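Sevside Technical Institute
Robot Programming, Unit 3: Showing a Robot a Task
Course handout, September

Read this before the lab session. The first half covers the two ways we record demonstrations in this course. The second half covers the bench procedure and what you have to hand in.

1. What a demonstration is

In the first two units you told the arm where to go by typing in positions. That works well when the part always sits in the same place. It works badly when the part moves a little each time, or when the motion is hard to put into numbers, such as hooking a finger behind a handle.

A demonstration is a recording of the task being done on the robot by a person. We store the joint angles, the gripper opening and the camera images, all with time stamps. One recording from start to finish is called an episode. A set of episodes of the same task is used to train a policy, a program that takes in the current images and joint angles and puts out the next motion.

The policy learns from everything in the recording. If you stop for two seconds to think, the pause goes in with the rest. If you bump the table, that goes in too.

2. Hand guiding

In hand guiding (also called kinesthetic teaching) you hold the arm itself and move it through the task. The controller supports the weight of the arm, so only a light push is needed.

Good points: You feel contact directly. There is very little to learn, and most students get a usable path in their first session.

Weak points: Your hands and sleeves show up in the camera images, and they won't be there when the policy runs. Two arms are hard to guide at the same time. The gripper has to be opened and closed with a separate button or pedal.

If images are needed, the usual fix is to guide the arm once, save the path, step away, and play the path back while the cameras record. This only works if the objects are put back exactly where they were.

3. Remote control

In remote control (teleoperation) you move an input device and the robot follows. We use a pair of small leader arms, one for each robot arm. The joints of the leader are matched to the joints of the robot, so when you bend the leader elbow the robot elbow bends.

Good points: The operator stays out of the images. Both arms can be used together. The recorded images look like what the policy will get later.

Weak points: You feel little or nothing through the leader arms, so it is easy to press too hard. Depth is hard to judge from the operator's seat. Expect your first several tries to be slow.

The follow delay is set by the filter value in the session file. Do not change it between episodes in the same set.

4. Choosing a method

Use hand guiding for a single path with one arm, where the position of the part is fixed. Use remote control when the policy has to react to what it sees, or when both arms are needed. The lab task is done by remote control.

5. Lab task: box and handle

The object is a wooden box with a handle on one side. The task is to bring a gripper to the handle, close on it, move the box a short distance across the mat, let go, and back away. The box stays on the mat the whole time.

The other arm is parked clear of the work. It is still powered and still recorded.

Before the first episode:

Check that the emergency stop works and is within reach of the operator.
Check that no cable can catch on an arm as it moves.
Smooth the mat by hand. Small ripples are fine, but a fold under the box changes how it slides.
Move the leader arms close to the robot's starting pose before you switch on following. If they are far apart, the robot will move to catch up.
Open the camera views and make sure the whole box can be seen in the table view.

For each episode:

Place the box. Change its position and angle a little from the last episode.
Start recording, then begin to move.
Come in from the side at low height. Stop short of the handle and line up the fingers before closing.
Close the gripper fully and wait until it stops moving.
Slide the box. Keep the speed even.
Open the gripper, back away, return to the start pose and stop recording.

An episode should run for 300 to 500 time steps. Much longer than that usually means the operator was hunting for the handle. Practice without recording until your times settle down.

6. Which episodes to keep

Keep an episode if the task was finished and the motion was fairly direct. A small correction near the handle is worth keeping, as the policy needs to see how to recover from being slightly off.

Delete an episode if the box tipped, if a person reached over the table, if a camera dropped out, or if recording started late. Delete it right away and write the number in the log. Do not leave it for your partner to sort out.

7. What to hand in

Each group hands in 200 kept episodes, the log sheet, and one page of notes. In the notes, state which box positions you covered and which you left out. Say where you think the policy will fail, and give your reason. You will run the trained policy in Unit 4 and compare.

Reading for next time: Milamholm lab notes, the sections on action chunks and camera placement.
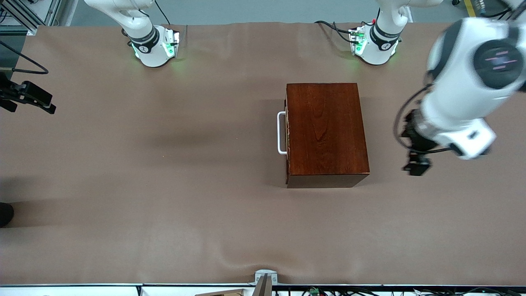 Figure 1. Wooden box on the mat, with a gripper to the right of it.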